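**Tenen bench refit, notes as I go**

1/ Replacing the desk layout in the shared workroom. Old plan dates from February and assumed one large table. We now have 2 types: black-topped, and wood-topped on white metal legs. Different surfaces, different jobs.

2/ Black top first. Good contrast for pale parts, poor for finding black screws. A sheet of white paper over part of it fixes that and costs nothing.

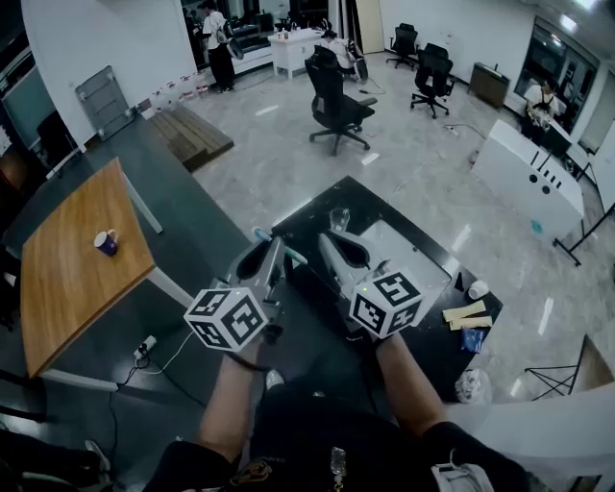 *Black table mid-sort: marker pen, cups, wood blocks. Power strip on the floor to the left.*

3/ Power strip is next. I want it off the floor and fixed under the wooden top, with both cables run down one leg. Wanarent quoted for a clip-on tray. I'd sooner use two screws and a cable tie.

4/ Small parts go in lidded tubs along the wall. Red lids are fine. Labels go on the tub, never on the lid - lids migrate.

5/ Celeste Domínguez asked about drinks on the benches. Mugs on the wooden table only. Cups on the black one get knocked over.

6/ Chairs: mesh backs stay. Castors roll too freely on a polished floor, so I'm trying the harder-braking set from Prillico, part 2607. Will report back once they've had a few weeks' use.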